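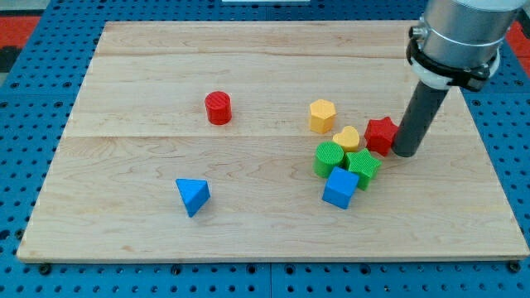 Semgate bringt Robotern das Schieben bei – und ihr könnt mitmachen

April 2021. Hallo zusammen, ich bin Oksana Harasym, und ich schreibe unsere Pressemitteilungen selbst, das merkt man vermutlich gleich. Ich darf nämlich endlich von Hiseo erzählen! So heißt unsere neue Software, mit der man einem Roboterarm eine Aufgabe vormacht, per Fernsteuerung und ganz ohne eine Zeile Code.

Angefangen haben wir mit etwas, das jedes Kleinkind kennt: bunten Formklötzen. Herzen, Sterne, Zylinder, Würfel, alles auf einem Holzbrett. Der Arm greift bei uns nicht zu, er hat nur einen runden Stab, mit dem er die Teile über das Brett schiebt. Klingt simpel, oder? Ich dachte das auch, bis ich selbst am Steuer saß und den roten Stern quer durch einen Haufen anderer Klötze bugsieren sollte. Ein Schubs zu weit links, und der Stern dreht sich weg. Dann nochmal. Und nochmal (ich war beim ersten Versuch wirklich schlecht, die Aufnahme liegt trotzdem im Datensatz).

Genau solche Aufnahmen brauchen wir. Wer steuert, bekommt eine kurze Anweisung, zum Beispiel »Schieb den blauen Würfel zum gelben Herz«, und legt los. Hiseo zeichnet jede Bewegung des Stabs zusammen mit dem Kamerabild auf, und daraus lernt das Modell, wie so ein Schubs aussehen muss. Bisher sind 752 Vorführungen zusammengekommen, von 5 Leuten aus unserem Team und mit sehr unterschiedlichem Temperament. Manche tippen die Klötze nur an, andere räumen ab wie beim Billard. Wir lassen beides drin, auch die Korrekturen, wenn mal etwas schiefgeht. Der Roboter soll schließlich auch wissen, wie man ein verrutschtes Teil wieder einfängt.

Im Juni geht es dann mit Gästen weiter. In unserer Werkstatt am Standort Braso richten wir Steuerplätze ein, und wir suchen Menschen, die noch nie einen Roboter bewegt haben. Ihr braucht keine Vorkenntnisse, nur ein bisschen Geduld und Lust, Spielzeug herumzuschieben. Eine Sitzung umfasst eine kurze Einweisung, eine Proberunde und danach die eigentlichen Aufgaben. Unser Ziel sind rund 300 weitere Vorführungen, und wenn es mehr werden, freue ich mich umso mehr!

Die Steuerung selbst kommt von unserem Partner Bondarchuk. Die Kollegen dort haben den Handregler so lange nachjustiert, bis der Arm auch ganz kleinen Bewegungen sauber folgt – für mich der schönste Teil am ganzen Projekt, das fühlt sich fast an, als hätte man den Stab selbst in der Hand.

Anmeldungen für Juni und Presseanfragen gehen bitte direkt an mich, Oksana Harasym, Semgate. Redaktionen, die selbst mal steuern möchten, bekommen gern einen eigenen Termin.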